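### 4.2 Creased sheet on a patterned surface

The Lacson task set contains 12 chores, of which clearing a flat sheet is the one we expected to be easiest. Each policy was run for 500 trials in the Branitz kitchen and scored on first contact, lift and release. A trial with more than 6 regrasps was stopped and scored zero. The Trasora planner was left at its default settings, as in the Sonthorpe baseline.
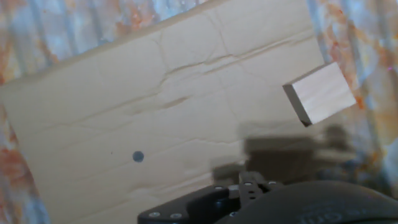
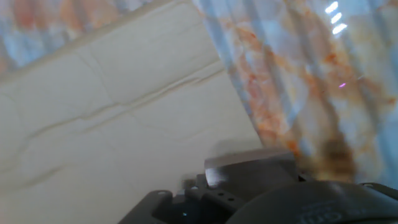 **Figure 3.** Wrist-camera views of the pale, creased sheet against the patterned surface.

Failures in this task were dominated by edge localization. Of the unsuccessful trials, 106 ended with the fingers closing on a point inside the sheet boundary. The segmentation stage splits the sheet along its creases, which run across the middle in both views of Fig. 3, and the planner then treats each fragment as a separate object. Shadow is a second source of false edges; the dark, stepped one on the cardboard in the first view is of this type. Retraining on flat stock did not remove either error.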